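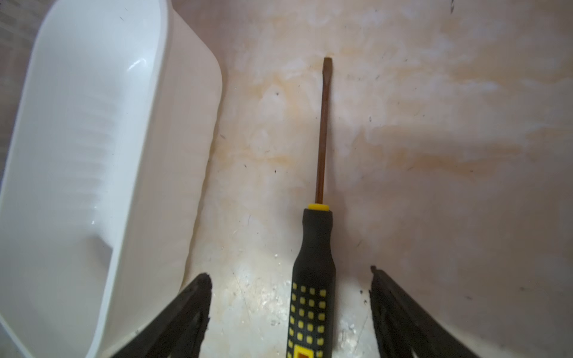

Somebody in the back row asked me last time whether you can brick a phone for good by flashing the wrong firmware, and I gave a lazy answer, so let's do it properly.

Course notes, phone software repair, Hestville evening class
December 2018, by your instructor

Mostly, no. A phone that shows nothing but a logo is "soft bricked": the bootloader still runs, so you can get into download mode and write a good image over the bad one. Hard bricks happen when the bootloader itself gets damaged, and then you're into test points and special cables (we'll do those in session 4, bring patience!).

My routine before I flash anything: battery well charged, model number read off the phone's own settings page, and the checksum of the download compared with the one on the firmware page. I skipped that last step on a Gruvness handset once and lost a whole evening to a corrupt file.

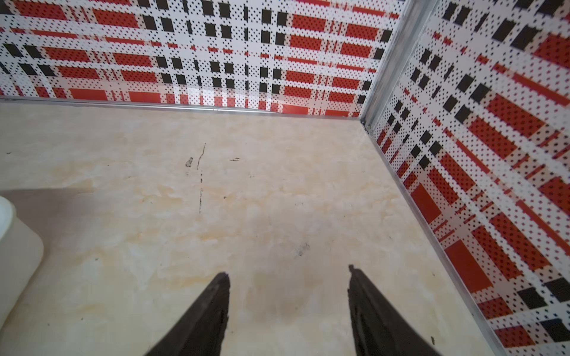

One of you wrote on the feedback sheet that the flashing tool never sees the phone, even with the drivers installed. Try another cable first – plenty of them only carry power. Then try a port on the back of the computer, and skip the hub.

For homework, take the Anumetti practice image, check it, and write down the 2 partitions you would leave alone and why. Half a page is plenty. If you get stuck, the bootloader handout has most of it.

Contact: Benavides Repair Classes, Hestville | © 2018 | Back to top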